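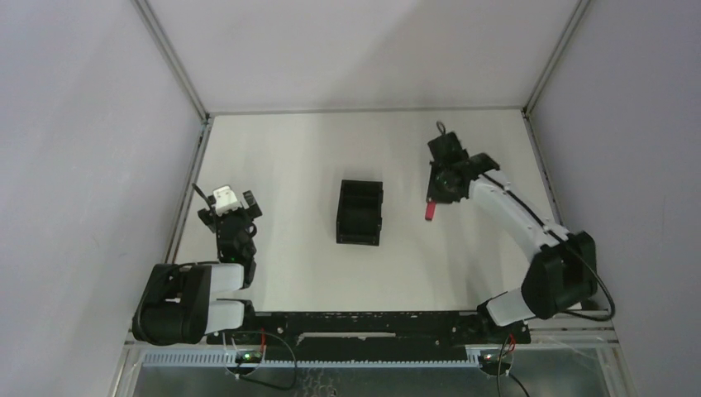
A fixed overhead camera is enough to generate a workspace mask for two arms, provided the table plane is known and the background is plain. This tutorial builds one with the `plovon` command-line tool and feeds it to the Vallus planner as a keep-out layer. The layout used throughout is two arms mounted at the front of a white table, with an open black box near the centre as the target. A white table makes the first threshold easy. It does not help with the arms themselves, which have white segments as well as black housings, and step 3 deals with that.

You need Plovon installed, a calibrated camera, and a Vallus config that already loads both arms. If Vallus cannot yet move each arm to its home pose by name, sort that out first.

## 1. Record the background

Remove the box, send both arms home and capture:

```
plovon background --camera top --frames 300 --out bg.plv
```

The tool stores a per-pixel median and a per-pixel spread. The spread matters more than it looks. Shadows on the walls and on the table drift a little as the room lights warm up, and a single captured frame treats that drift as foreground for the rest of the day.

The arms will be in the background file at this stage. Leave them in. Their pixels are overwritten in step 3.

## 2. Mark the table plane

Plovon needs the four table corners in image order: rear left, rear right, front right, front left. The front corners are usually hidden behind the arm bases, so give it the side edges as lines and let it extend them:

```
plovon plane --camera top --edges left,right,rear --front-offset auto
```

`--front-offset auto` reads the base positions from the Vallus config and places the front boundary there. Check the overlay it writes. The rear line should sit on the table edge along its full length. If it bows away in the middle, the lens distortion terms are wrong and the calibration has to be redone. Moving the corners by hand until it looks right will only shift the error to the target.

## 3. Subtract the arms

This is the part most setups get wrong. Colour alone won't separate a white forearm from a white table, so the mask has to come from the kinematic model:

```
plovon arms --model vallus.yaml --pad 8 --cables on
```

The tool projects each link's mesh into the camera view using the current joint angles, then grows the outline by the pad value, in pixels. Eight suits our camera height. A smaller pad leaves slivers of forearm along the edge, and the planner reads them as thin obstacles floating beside the arm.

`--cables on` adds a swept band along each link that carries an external cable. The arm model knows nothing about cables. Where one loops out around an elbow, the band will not cover it, and you should add an extra region in the config:

```
cable_regions:
 - arm: right
 link: elbow
 radius_px: auto
 follow: link
```

Use `follow: link` for anything that moves with the arm and `follow: base` for slack near the mount. Mixing them up gives a mask that is correct at home and wrong everywhere else.

## 4. Extract the target

With the arms removed, whatever differs from the background inside the table plane is a candidate:

```
plovon target --min-area auto --fit rect --hollow allow
```

`--hollow allow` is needed for an open box. Without it, Plovon fits the rim and the interior as separate shapes whenever the rim catches the light, and the reported centre jumps between them. The fitter returns a centre, a long-axis angle and a confidence score.

A gripper working close to the box is the awkward case. Black fingers beside a black rim merge into one blob if the arm outline is slightly short. The symptom is a rectangle that is too wide on the side where the gripper is. Raise the pad for the wrist link only, and leave the forearm alone.

Small items held in or lying beside a gripper need their own class. Anything strongly coloured, such as a red part against the white surface, can be picked out by hue before the arm mask is applied. Dark items mostly covered by the gripper cannot be recovered from this view, and the sensible setting is `held: unknown`.

## 5. Publish to Vallus

```
plovon publish --to vallus --layer keepout --rate 2
```

Two updates per second is plenty for a static box. Vallus keeps the last mask if an update is late, and drops the layer after three missed ones. Planning then fails with `E_LAYER_STALE` — this is intended, so don't work around it by raising the timeout.

Before running a real trajectory, plan one for each arm in dry mode and read the clearance report. Each arm must be listed as an obstacle for the other. If only one appears, the `pair` field is missing from the config:

```
arms:
 left: { pair: right }
 right: { pair: left }
```

## Known problems

- Plovon caches the background by camera name. After moving the camera, delete the cache or the old file is used silently.
- The Lu viewer draws the mask flipped vertically. The published data is correct.
- Luteck base plates are missing from the default meshes. Add them under `extra_meshes`, or the front boundary will be slightly too generous.
- `--fit rect` ignores internal dividers. Use `--fit cells` if the box compartments matter to your task. It is slower and needs a higher camera resolution.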